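Blue cards, brown marble, black wallpaper

20 Mar 2018

Filed under: Paper, Making

Right, so the place cards. If you've been round here since January you'll know I said yes to making 134 of them for Kyung-hwa's big family do, and that I said yes very quickly, with my mouth full of cake, before asking a single sensible question (what size, what colour, who's writing the names). She's picked pale blue in the end! I was quietly hoping she would. It's a cold, clean sort of blue, a bit like the sky first thing, and the swatch is called Jia in the Wondum book in case anybody wants to look for it. I'd been leaning towards cream and I've completely changed my mind.

What I love about this blue is how much it needs something dark behind it. On a white tablecloth it can go a bit washed out. Against brown marble patterning, with all those white and tan veins running about, it sings, and then you add black wallpaper with white leaves climbing up it and I could look at the three together all day. I know the fashion is for everything plain and pale so that the paper "does the talking". I like a bit of company for my paper, thank you very much.

So, a small gallery of blue on brown, and then I'll get on to the folding, which is what most of you write in about.

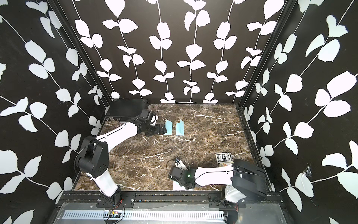

Pale blue cards up on their folds like a pair of little tents, with the playing-card box over to the right.
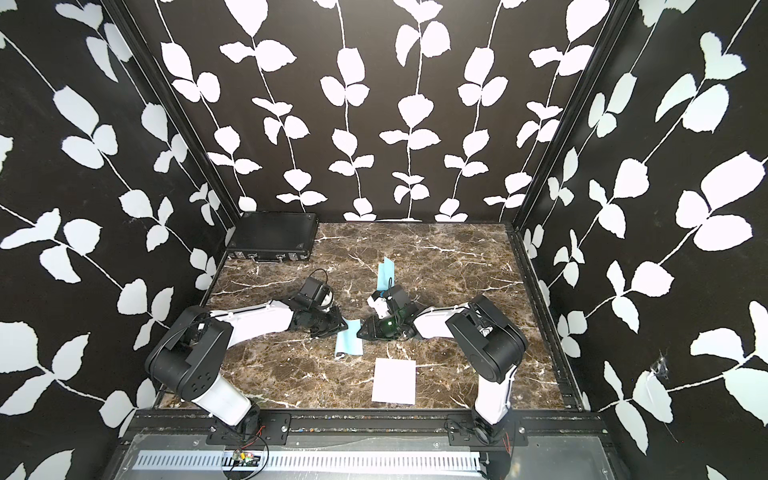 The leafy wallpaper gets its moment, and there's one blue piece partly up and another lying down.

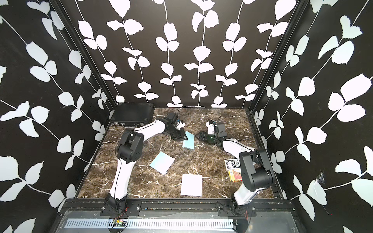
On to the folding, then. A tent card is the simplest thing in the world and I've still managed to ruin a good many of them, so let me save you the bother.

Find the grain first. Bend the sheet gently one way (don't crease it, just bend it) and then the other, and one direction will put up less of a fight. That's the way you want your fold to run. If you go against the grain the outside of the fold can crack, and on a pale colour you'll see every bit of it. I did a whole evening's worth against the grain for my cousin's engagement and had to put them in the scrap drawer, where they've been very useful as shopping lists.

Then score. I use the back of a butter knife because I lost my bone folder and haven't replaced it. One firm pull along a ruler is plenty. If you go over it a second time you'll drift, I promise you, and end up with tramlines. Fold away from the scored line so the little ridge ends up on the inside, press it down with a clean piece of scrap between your thumb and the card, and let it spring back by itself. How far it springs back depends on the weight of the card. Thin stuff opens out and does the splits halfway through dinner. Anything very thick wants to stay shut and has to be coaxed.

Kyung-hwa asked whether hers ought to stand like a tent with the fold along the top or like an open book with the fold going up and down. I'm a fold-up-and-down person, personally. It's steadier in a draught, the name sits on one nice tall panel, and you can angle the cards so they face whoever's coming round the table. The drawback is you lose half your writing width, so it's hard luck on anyone with a long surname. Eftychia Chrysikopoulos is on the guest list, bless her, and I've had three goes at hers already. First go I ran out of card at the second "o". Second go I wrote it so small you'd need a magnifying glass. Third go I put the first name large and tucked the surname underneath in little capitals, and I like that so much I'm now doing everybody's that way, including poor Uncle Min, who'll have an awful lot of space left over.

Ink! I've had more messages about ink than anything else. On this blue I tried white gel pen (pretty, but you have to go over it, and then it goes lumpy), dark brown (lovely, warm, my favourite), black (perfectly fine, a bit office) and a silver that I'd been saving for best and which disappeared completely the minute I tilted the card. Brown it is. It picks up the brown of a dark table too, if you've got one, so the whole lot looks as though you planned it.

A word about wallpaper, as I know I'll be asked. The white-leaf-on-black sort is a bold thing to live with and I'd still say go for it. Get the vertical vines hanging straight before you worry about anything else. A plain paper will forgive you if you're a touch off, but a climbing stem that leans to one side will bother you every time you walk past with a cup of tea. Keep your offcuts as well. A matt black paper shows every scuff as a pale spot, and you can patch a small tear very neatly if you tear your patch to shape (don't cut it, a cut edge always shows) and line up a leaf. I did my own downstairs loo in a pattern called Mumley, batch 2307, and I've written the batch number on the back of the cupboard door because last time I ordered an extra roll it came from a different one and the black was practically green.

I did get asked by a couple of you whether blue card fades. It does, if you leave it on a sunny windowsill, and faster than you'd think. Mine live in a shoebox with the lid on until they're wanted. I keep a sheet of plain white paper between each layer so nothing rubs off on anything else, and I never stack more than one table's worth together or the bottom ones get squashed and stop standing up properly. If one does get crumpled, have a go at pressing it under a heavy book overnight. You'll get most of it out. You won't get all of it, so give that one to a close relative.

We've got 19 tables to do and the hall at Zutmont wants the seating plan well ahead, so I'm working through it table by table and ticking them off on the fridge. Each table is getting its own number card in the same blue, a bit taller than the place cards, and Kyung-hwa has had the clever idea of putting a pack of playing cards out on every one for after the pudding. I'm all for it. Her side of the family are ferocious at cards and mine will play anything as long as there are matchsticks to bet with. I did wonder about tying each pack up with a strip of the leftover blue card, like a belly band, and tucking the rules of a simple game underneath. If you try this yourself, cut your strip a bit longer than the box needs and overlap the ends at the back, then use a tiny dab of glue on the strip only, so it slides off and the box isn't spoilt.

I'm 18 cards in as I type, which sounds feeble when you look at the total, but the first few always take ages while you get your hand in. By the end I'll be doing them with the radio on and hardly looking. The brown pen is holding up nicely, there's a spare in the drawer, and I've stopped letting anybody put a mug down within arm's reach.

If you want the measurements, I cut mine so that each one folds down to the height of a teacup, and you can go from there depending on your table. I'm not precious about it. Just make them all match, and cut one as your master and measure everything else against that one. Don't copy from the last one you cut, or they'll creep, and number 60 will be a good deal smaller than number one. Ask me how I know!

I'll put the finished name cards up when Kyung-hwa's had first look at them. She's already asked for one to be redone because her auntie has gone back to her old name, and there's a question mark over a plus-one on table seven, so I'm leaving that table till last. Do send me your own tent cards in the meantime, especially if you've found a white pen that works on pale blue, as I'd love to be proved wrong about that.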